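The Long Desk Problem
Shared work tables save floor space. Keeping them usable takes some planning.

On a Friday afternoon in August, Kulap Petchrat crawled under the main desk at Osura with a flashlight in her teeth and a roll of masking tape on her wrist. She was looking for the other end of a cable. She found it on the third try. It ran to a power adapter for a monitor that had been given away in the spring.

Petchrat plans offices for a living. Her two-person firm, which carries her last name, mostly works for companies too small to have a facilities department. Osura, a software testing company, has 26 people and one large room, and it called her in when the desks stopped working for the people who sat at them.

The complaint is common. A company buys a long shared table because it looks good and seats more people than separate desks would. For a few months everyone is happy. Then the second monitors arrive, then the third ones, and laptops get parked at the ends. Chargers multiply. By the second year the surface belongs to the equipment, and people fit themselves in around it.

"They told me they needed a bigger desk," Petchrat says. "I asked them to give me a day with the one they had."

Her first job in any office is a count, and she does it alone, after lunch, with a clipboard. At Osura she wrote down 128 cables, including the ones that were plugged in at only one end. Those went into a cardboard box by the door. The box stayed there for a week in case anyone came looking, and five cables were claimed.

Monitors are harder. People get attached to them, and screens that face one another across a table also work as a low wall. Tassanee Chuensuk, who manages the testing team, admits she kept a second screen for that purpose long after she stopped using it. "I had email on it," she says. "I read my email on my phone."

Petchrat doesn't argue with anyone about privacy. She asks what the screen is for, and if the answer is that it blocks the view, she suggests turning the chair or moving the person to a desk along the wall. Wall desks suit people who write or read for long stretches. A curved table in the middle of the room is better for those who talk to each other all day, and it should be given to them first.

The next step is power. Most shared tables are placed where they look right, and the outlets are wherever the builder put them. Cables end up hanging off the nearest edge and crossing the floor to the wall. Petchrat likes a tray screwed to the underside, with one power strip for every two seats and a single heavy cord going down to the floor. Adapters go in the tray. If an adapter is too bulky for that, it gets fixed to the underside with a strap. She has tried adhesive hooks and has given up on them, at least in warm rooms.

Trays are not expensive. Comanport, a design studio that hired her last winter, fitted its own over a weekend with a cordless drill. The slow part was labeling. Every plug got a strip of tape with the name of the device and the seat, and anything that could not be named was unplugged to see who shouted.

Small items come last. Plastic bags, drink bottles, half-finished cups and loose mice all drift to the middle of a shared table, where they are out of reach of any one person and so are left alone. Petchrat puts a wastebasket at each end and a shelf for drinks within a few steps. At Cellovmont, a mapping company, she also asked for ten minutes at the end of the week when everyone clears the area in front of their own keyboard. The staff grumbled and then kept it up.

She is less strict about chairs. Mesh backs are fine, and so are most others, provided the arms go under the tabletop. An office chair that can't be pushed in takes up the walkway all day, and people start leaving jackets on it.

Osura kept its long desk. Four monitors went into storage, two people moved to the wall, and Chuensuk gave up the email screen. She has asked for a lamp in its place.
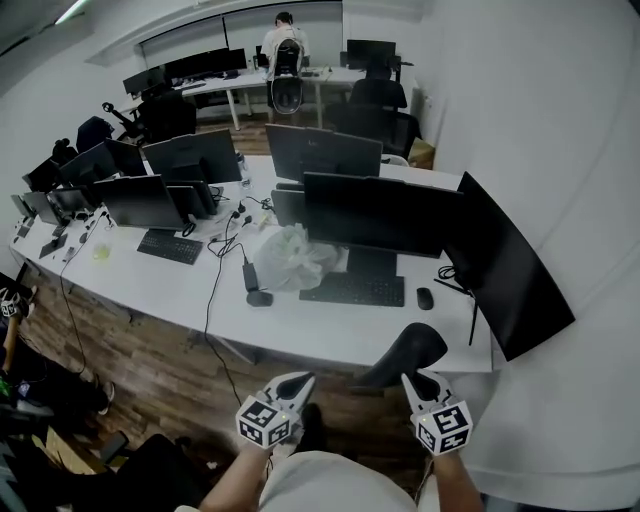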